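台面的事

2020-12-16

今年写得很少。上一篇还是七月写的，讲的是怎么把门上的旧油漆去掉，下面有一位读者留言，问我后来厨房怎么样了。我当时回答“下次写”，然后就一直没有写。今天外面下雨，面团还要等很久，我就坐在厨房里写这一篇。

先说明一下，中文不是我的母语。我写博客用中文，是从前一位老师给我的建议：用外语写自己每天真的会碰到的东西，就不会忘记。所以我写门，写雨，写水龙头，现在写台面。如果有的句子读起来奇怪，请在下面告诉我，我会改，也会说谢谢。

“台面”这个词我很晚才学会。课本里有桌子、椅子、柜子、床，没有台面。很长时间里我都说“厨房的桌子”，中国朋友听了以为我家厨房里有一张桌子。后来我又学到“灶台”“料理台”“操作台”“岛台”，现在还是不太清楚它们的边界在哪里。我的理解是：灶台是有火的那一段，料理台是切菜的那一段，岛台是有钱人家里站在中间的那一个。台面是它们最上面的那一层，手碰到的那一层。我喜欢这个词里的“面”，跟脸面的面是同一个字，也跟面粉的面是同一个字（我知道繁体字不一样，可是我学的是简体）。在台面上揉面，对一个外国人来说是很好的绕口令。

我住过的厨房，差不多都是先记得台面，别的以后才想起来。

最早的是在Porkley，我上学时候租的房子。那里的台面是一种很薄的板，上面贴着假木头的花纹，水槽旁边已经鼓起来了，像一本掉进水里又晒干的书。房东说不要放热锅，我很听话，可是前面的房客显然没有听话，那里有一个很圆的棕色的印子。我总是把茶壶放在那个印子上，把它盖住。现在想起来，我在那个厨房里只会做鸡蛋和土豆，但是站在那里的时间很长。窗户对着邻居的墙，冬天下午很早就要开灯，灯管亮之前会先闪几下，好像在考虑要不要工作。

那里可以用的地方只有30厘米宽，在水槽和炉子之间。我说的是真的量过的，当时想买一块菜板，店里的都太大。最后我买了一块做面包用的小板，横着放，切洋葱的时候一半会掉进水槽里。我从那时候养成一个习惯，切一点，收一点，再切一点。现在地方大了，这个习惯还在。家里人看我做饭觉得很着急，说你可以全部切完再放进锅里。我说可以，然后还是切一点收一点。

第二个厨房在Prelcombe，台面是不锈钢的。房子以前是一间小茶馆，楼下关了门，楼上楼下一起便宜租出去。不锈钢的台面有很多优点，别人都告诉我了：不怕烫，不怕水，容易擦。可是它很吵。放一个杯子有声音，放一把勺子有声音，早上六点钟想安静地煮咖啡是不可能的。我铺过毛巾，铺过报纸，后来铺了一块旧窗帘，那一段时间我的厨房看起来像有人在里面生病。还有，冬天把手放上去，真冷。

不过揉面是很好的。做酥皮点心的人喜欢凉的台面，黄油不会太快化掉。我在Prelcombe学会了做酥皮，第一次的结果是一块很硬的饼，第二次也是，到第三次的时候分出了层。我现在的台面没有那么凉，酥皮就做得少了，做得多的是馒头和一般的面包，它们不在乎凉不凉，反而喜欢暖和一点。

搬到Braltden以后，我们第一次有了自己的厨房，也就是说，第一次要自己选台面。我以为这件事一个周末就可以决定，结果用了整个夏天。

我先去看石头。城外有一家叫Skov的石材店，在铁路后面，没有什么招牌，进去是一个很大的院子，石板一块一块竖着靠在架子上，好像图书馆。看石头的时候要往石板上泼一点水，颜色才出来。我不知道这个办法，看见别的客人这样做，也跟着做，把自己的鞋子全部弄湿了。店里有白的，灰的，绿的，还有一种棕色的，里面的白线走来走去，像从飞机上看冬天的河。我在那一块前面站了很久。

大理石这三个字我也很喜欢。我查过，名字来自云南的大理。一种石头，不管是从意大利来的，还是从希腊来的，到了中文里都姓大理。我把这件事讲给店里的人听，他很有礼貌地点头，然后问我厨房有多长。
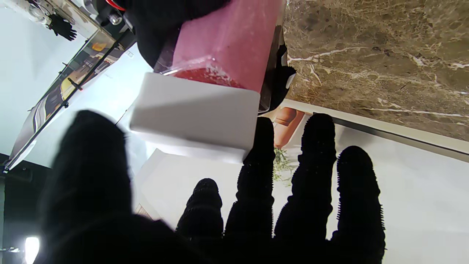

台面的大理石，近处是黑色的手指。

后来我读了很多关于大理石的文章，越读越不敢买。文章里说，它怕酸。柠檬、醋、西红柿、酒，滴在上面不马上擦，光泽就没有了，留下一个浅浅的、没有光的圈。它也会吸进油和颜色，所以要定期涂一种保护的东西。写文章的人分成两派。一派说绝对不要买，厨房里用大理石是给自己找麻烦。另一派说，石头变旧是好事，意大利老奶奶的厨房全部是这样的，一百年的印子都很美。我没有意大利奶奶。我自己的奶奶用的是一张松木桌子，上面盖着有樱桃图案的油布，油布坏了就再买一块，还是樱桃。

我觉得两派都有道理，可是两派都没有说一个普通的问题：你是哪一种人？我是那种看见一个印子就会每天看它的人。新买的车，第一道划痕我可以告诉你是在哪个停车场。这样的人买大理石，柠檬每次都要拿到外面去切。

还有价钱。Skov给我们的报价，连切割、水槽的开孔、运输和安装在一起，是近4,000块（我们这里的钱，不是人民币）。我拿着那张纸在车里坐了一会儿。开孔是单独算钱的，我以前不知道一个洞也有价格，而且洞的价格比我在Porkley一个月的房租还高。切下来的那块石头，就是洞里原来的那一块，如果想要，可以带回家。我问可以用来做什么，店里的人说，很多人拿来做奶酪板。

我们没有买。最后选的是实木，山毛榉的，一小条一小条拼起来的那一种。中文叫“指接板”或者“集成材”，我在网上看到这两个词，好像也有区别，请懂的人教我。颜色像浅的饼干。安装是我们自己做的，水槽的孔也是自己开的，用曲线锯，非常慢，中间停下来喝了很多次茶。孔开得有一点歪，水槽放上去正好盖住，所以这件事只有我们知道，现在你们也知道了。

木头也怕水，也怕热锅，也会有印子，这一点我要诚实地写下来。不同的是，木头的印子可以磨掉。用细砂纸顺着木纹磨，擦干净灰，再上油，第二天就看不见了。对我这种人，知道可以磨掉就够了，结果是我到现在一次也没有磨过。水龙头后面已经有一点黑，炉子旁边有一个小小的月亮形的印子，是一个锅盖留下的。我每天看它，但是不生气。

上油的事情多说几句，也许对别人有用。开始的时候要上很多次，一层很薄，等它吃进去，再上一层。我第一次上得太厚，油干不了，台面变得黏黏的，报纸放上去拿不起来，到今天靠窗的角上还可以看见几个反过来的字。后来我学会了，用一块旧的棉布，倒一点点油，擦开，等一会儿，把多余的全部擦掉。还有一件比较重要：擦过油的布不能揉成一团丢在垃圾桶里，会自己发热，真的会着火。要摊开晾干，或者泡在水里。罐子上有写，字非常小。

说到字小，我想换一个话题，也是厨房里的。

我学中文，有很大一部分是站在台面前面学的，课本是包装袋。等水开的时候没有事情做，手边有什么我就读什么。酱油瓶、挂面的袋子、酵母的小包。包装上的中文跟小说里的中文是两种语言。“开封后请尽快食用。”“请置于阴凉干燥处。”“本品含有小麦及其制品。”没有主语，没有“了”，没有“吧”，每一句都很有把握。我以前写作文，老师说我的句子太软，什么都要加“我觉得”“可能”“好像”。她让我去读说明书。我读了很多，现在偶尔会在生活里说出来。有一次家里来客人，我把蛋糕放在桌子上，说“请尽快食用”，他们笑了很久。

“适量”是我最怕的词。盐适量，水适量，油适量。我问过很多人，适量是多少，回答都是“差不多就行”。这等于用一个不知道的数解释另外一个不知道的数。我母语的菜谱里写的是“一小撮”，其实也不清楚，可是至少有手的样子。后来我慢慢明白，适量的意思是：你应该已经会了。所以现在我看到适量，会有一点高兴，好像被当成了大人。
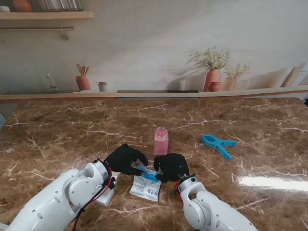

白色的小包放在棕色的大理石台面上，上面有个蓝色的小东西。

包装上还有一个句子我一直想写，“此处撕开”，或者“沿虚线撕开”。不管是什么语言，从来撕不开。那个小口子在左边，我用右手，换过来，它又在右边。撕到一半，方向变了，一条细细的塑料留在手里，袋子还是关着的。最后总是去找剪刀，而剪刀总是在别的房间。今年我买了2把一样的剪刀，一把挂在厨房的钩子上，不准离开厨房，另一把随便大家拿。执行得不错，只是现在两把都在厨房里，别的房间没有剪刀。

再回到台面。搬来Braltden以后我发现，台面上放什么，比台面是什么材料更影响心情。我们刚装好的时候，上面是空的，很漂亮，像杂志。我对自己说以后就保持这样。第二天放上去面包机，第三天是信。信是最坏的。信来了，放在台面的头上，“等一下看”，上面再放一封，再放钥匙、一个坏了的手电筒、别人还回来的盘子。中文有一个说法叫“随手”，随手放，随手关灯。我家台面的那一头，可以叫随手角。我试过在那里放一盆植物，把地方占住，结果信就靠着花盆站着。

从前在Prelcombe没有这个问题，不锈钢上面放信，看起来很不对，像在医院里。在Porkley也没有，地方太小，信放在上面就要湿。所以随手角也可以说是生活变好的结果。我这样安慰自己，同时今天早上在那里找到一张过期很久的图书馆通知。

有人会问，后悔不后悔没有买石头。我想了一下，有两种时候是后悔的。一种是擀面的时候。木头上撒了面粉还是会粘，面粉进到木条的缝里，要用一把旧牙刷才能刷出来。在石头上擀面我试过，是在别人家里，饺子皮转得那么轻，像在冰上。另一种是晚上，灯照过来的时候。石头有一种深的感觉，好像可以看进去。木头就是木头，看一眼就看完了。

所以我跟自己谈了一个办法：去Skov问有没有别人不要的水槽孔。就是上面说过的，切下来的那一块。我打电话去问，他们说有，院子后面有一堆，什么颜色都有，自己来挑，价钱很便宜。我还没有去，先是车坏了，然后是天气，然后大家都不怎么出门了。等到春天我想去一趟，带一瓶水，自己泼，这次穿雨鞋。我要找一块大小正好放在炉子右边的，可以拿上拿下，擀面的时候用，平时竖在墙边。最好是棕色有白线的那一种，不过灰的也可以。

它应该会很重，所以我在想要不要在下面粘几个软木的脚。有人在网上说会滑，有人说湿毛巾垫在下面最好，什么都不用粘。如果你家里有这样的石板，请告诉我你是怎么放的，也请告诉我多厚的合适。我看到有2厘米的，也有更厚的，不知道薄的会不会容易断。

另外，那位七月留言的读者，对不起让你等了。你问的门后来也弄好了，只刷了一面。另外一面朝着储藏室，还是旧的绿色，我打算再看一个冬天。

面团已经发到碗边了，我要去洗手。今天做的是放了葱的花卷，卷的方法我还没有完全会，每一个样子都不同。下一篇如果顺利，就写这个。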